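Robots
The Laundry Line Item
What one small team learned about paying for a robot that picks up shorts
By Amirul Mandagi
2021-05-06

The spreadsheet was the first thing they showed me at Karkcombe, before I'd even put my bag down. It had 202 rows, and the robot itself took up only a handful of them. The rest was cable clips, spare fingertips, a calibration board, a second calibration board, sofa delivery, curtain rods, shipping insurance, and a line near the bottom that just said "shorts, red."

I loved it immediately. I've spent years reading glossy announcements about home robots, and I had never seen what it costs to get one to the point where it can take hold of a waistband. Quintana, the outfit behind the project, had agreed to let me look at everything: the quotes, the bad guesses, the order that went in twice. They're planning a second workstation for next year, so they were in the middle of arguing about all of it anyway, and I got to sit in on the argument!

The work is easy to describe and hard to do. Clothes lie around on a sofa. Two arms pick them up, spread them out and fold them. A person does this while thinking about dinner. A robot has to find an edge in a heap of soft stuff, close on it without grabbing the upholstery as well, and keep hold while the whole garment changes shape.

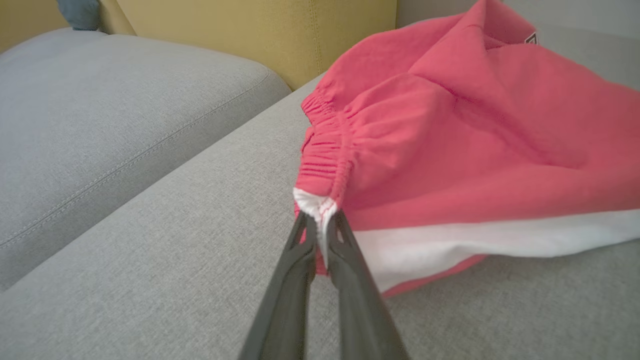
Fingers closed on a corner at the waistband. Fingertips are one of the most reordered parts in the budget.

Let's talk about fingertips, because they're where the first budget went wrong (and where I'd start if I were writing one). The original plan allowed for 16 spares for the year. They were gone by March. Fabric work means pinching very close to a surface, again and again, and tips get nicked, bent and swapped for a new shape that somebody drew the night before. The new plan buys them in batches of 70, with a separate line for trying out shapes. That second line got the loudest cheer of the meeting, and I understand why. A budget that has room for a bad idea on a small part is a budget people will tell the truth in.

The arms came from a supplier called Altent, and the team had a quote from Pullari too. I asked to see both side by side. The Pullari quote was lower at the top and longer underneath: mounting plates extra, wrist camera bracket extra, training day extra. Altent's was a bigger number with fewer surprises. Neither was a bad offer. What made the difference was a question somebody had penciled in the margin, which was "how long are we stopped if a wrist joint goes?" Altent would put a loaner in the post. Pullari wanted the arm back first.

If you're pricing a two-arm setup of any kind, borrow that question. Then ask it about the cables, the power supply and the computer as well. The arms get all the attention at the planning stage, and then a connector holds everybody up for a week.

Room costs were the part I found most surprising. You can bolt two arms to a bench and practice on a flat gray mat, and the team did that for a while. It's cheap and tidy. But a bench has no seat cushion to sink into, no gap between the cushions and no armrest in the way. So the plan grew a living room: sofa, throw pillows, curtains, a television on the wall, a media console with colored drawers. On paper it looks like somebody is sneaking home decor past accounting. In practice it changes the job completely.
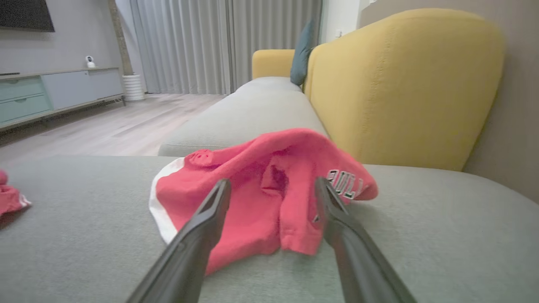

Take light. In the bench plan, lighting was one row, two lamps. In the living room plan it's a whole section, because daylight through curtains moves all day and a heap of cloth looks different every time it does. The team priced blackout panels and then decided against them. Homes have windows! They'd sooner pay for more hours of practice under changing light than pay to get rid of it, and those hours went into the plan as a real cost with a real figure beside it.

The clothes have their own page, and I could have read it all afternoon. Shirts and shorts in lightweight weaves, elastic waists, printed lettering, white trim, stripes. Everything gets a row with size, fabric and how many washes it's been through. Garments wear out from being handled, so they're treated as supplies, like printer paper. The first year's clothing allowance was $600, and it went over. The replacement figure is still being argued about. One camp wants many different garments, bought secondhand, and the other wants several copies of the same few, so that results can be compared from one month to the next. Both sides had a chart.

I'd back the secondhand camp, for what it's worth. The cost per item is lower, and a drawer at home never holds ten of the same thing.

Then there are people. The plan for the first station put operator time at a single lump sum, and everyone agreed that it had been a wild underestimate. Somebody has to lay the clothes out, check the cameras, tighten what's come loose and write down what went wrong. The new version splits this into setup, running and repair, so that a slow month shows up in the right place. It's a dull change and I think it may be the best one they've made. You can look at the repair column now and see straight away whether you should be buying a part or hiring a technician.
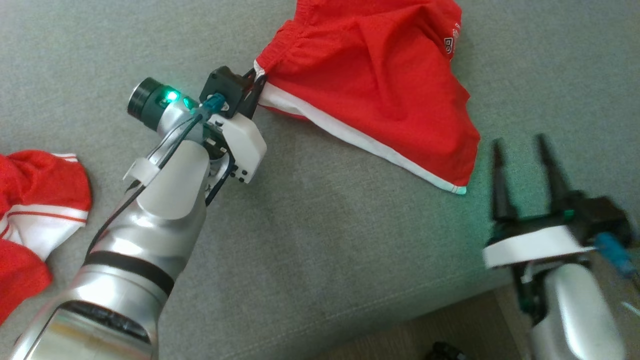

Both arms at work on the sofa, the left one with a hold on a corner of the shorts.

Every visible bit of those arms is a row somewhere. Camera module, bracket, cable, connector, clip. The team has started adding a column called "can we get it in two days," and anything with a no in it gets a spare on the shelf. White plastic mounts are a yes. Camera modules are a no, so there are extras in the plan, and they hurt, and I'd still buy them.

What would I tell a reader with a smaller project, say a school lab or a repair shop thinking about its first arm? Get quotes that include the brackets. Put the room in the budget from day one, even if the room is a table and a lamp. Give consumables their own page and look at it monthly. And keep your old spreadsheets with the wrong numbers still in them, because the gap between last year's guess and last year's bill is the most useful thing you'll have when you sit down to guess again.

The second station is down for a decision once the Altent service terms are settled. The current draft has a different sofa in it, a darker one with deeper cushions, and a question mark next to the delivery charge.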